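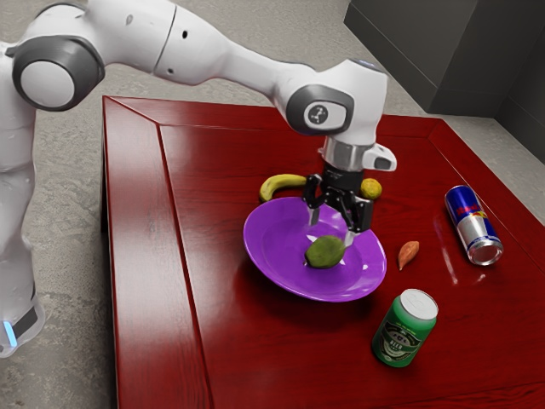

Hi everybody, and happy March! You asked for a halfway update on the bridal party loan closet, so I've got my coffee and my messy notebook and I'm going to try to keep this to one page.

The big news is that the closet is open! Your grant paid for the first 36 dresses, and every one of them is hanging in the back room at Orkeck. We went with mix-and-match in the end. The early plan was full matching sets, but brides kept telling us their girls come in every size and height (and one is always pregnant!), so we bought four shades of blue and green that look good side by side and let each bridesmaid pick her own neckline. I'm so happy with how they look together.

So far 12 wedding parties have borrowed from us. Nearly all of them heard about it from a friend or a cousin, which tells me our flyers aren't doing much. I'd like to move the rest of the flyer money over to alterations, if that's okay with you. Hems are eating us alive - long dresses, short bridesmaids, and a seamstress who is a saint but still has to be paid. 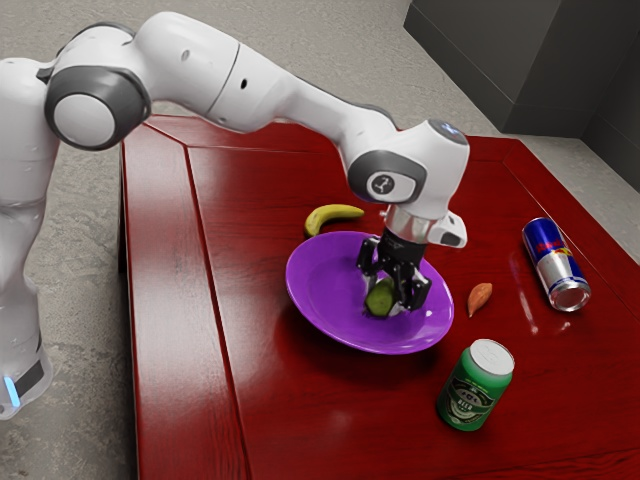
Cleaning has cost more than I put in the budget, too. I had planned on one cleaning per loan, and chiffon plus red wine plus a dance floor had other ideas. Kolier has given us a better price if we bring everything in one load, so now we hold returns and drop them off twice a month. It does mean a dress is out of the closet a little longer, and I had to tell one very sweet bride no for that reason. I hated that.

Shoes are behind. I know I promised them by now! Unnithan sent the wrong widths, we shipped them back, and the new ones are due in April. We do have 6 pairs of silver flats that people donated, and they go out with almost every party.

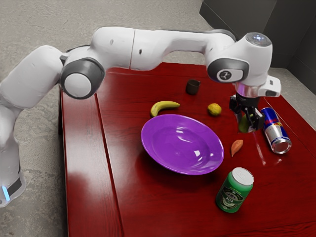
Robot arm at a dark red table with its gripper pointing down.

For the second half, I want to get to 50 dresses, with most of the new ones in the bigger sizes, where we run out first. I'm also talking to Fotorside about one afternoon of pictures so brides can look at colors from home before they drive over. The receipts are coming in a separate envelope, and I still owe you the one for the garment racks. Call me any time after 10 in the morning if something doesn't add up!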